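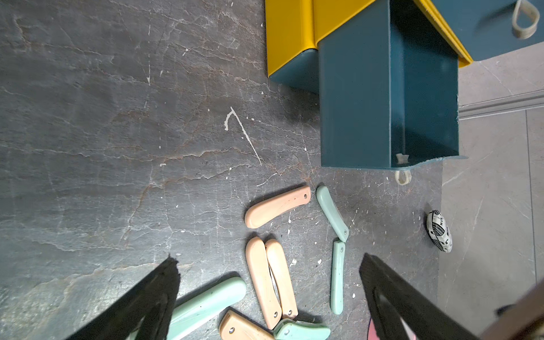
Pastel handles on a dark stone-patterned floor.

Merja Partanen has watched movies for a living for many years, but she still buys her own ticket when she can. She programs the small cinema Jusero in Brurkthorpe, a house with 91 seats and one screen. I met her there on 4/2/18, in the hour before the afternoon show, when the projector was already running without sound.

I wanted to ask her first about the summer. Every big studio has its dates fixed long ago, and a cinema with one screen must choose. "People think I choose the movies I like," she told me. "I choose the movies I can get, and among them I try to find the ones I like." She laughed, but then she became serious and took out her notebook, where each week has its own page.

The movie she talks about most is Zoditura, a slow family drama which opens at Jusero in August. It has very little dialogue in the first half hour. Partanen saw it at a screening for buyers, and she remembers that several people left the room. "I stayed, and I was a little angry at the movie until the middle," she said. "Then there is a dinner, and the father cannot finish his sentence. After this I was not angry anymore. I was crying into my scarf."

She has booked it for 5 weeks, a long time for a house of this size. Her colleague at the ticket desk thinks two weeks would be enough. I asked if she is worried.

"Of course I am worried. But a quiet movie needs time. The first week comes the person who reads reviews. The second week comes her sister. If I take it away after one week, the sister never sees it."

The second title on her list is Hamdy, a comedy about a man who inherits a ferry and does not know how to swim. She is less gentle about this one. In her opinion the beginning is very funny and the ending is too long, and the music tells you all the time what you should feel. Still she will show it on the weekends. "My audience works hard. They want also to laugh, and I want to hear them through the door."

We spoke about prices for a while. Jusero sells a yearly card, and last year 349 people bought one. Partanen knows many of them by face, and some of them write to her when they did not like something. She answers every letter, sometimes with a long delay. One man wrote to complain about subtitles, and she sent him back a list of movies with subtitles that she thought he would enjoy. He came to see two of them.

I asked what she thinks about watching at home. She does it too, she said, mostly older movies and mostly in winter. What she misses at home is the waiting — the lights going down, the person behind you who is still opening a bag of candy. "At home I stop the movie to make tea. Then it is my movie, with my tea in it. I prefer when it belongs to the director."

For somebody who comes only once this summer, she recommends Zoditura, on an evening and not in the afternoon. The running time is 100 minutes, and she asks people to stay for the last song.

Then she closed the notebook and went to turn on the sound.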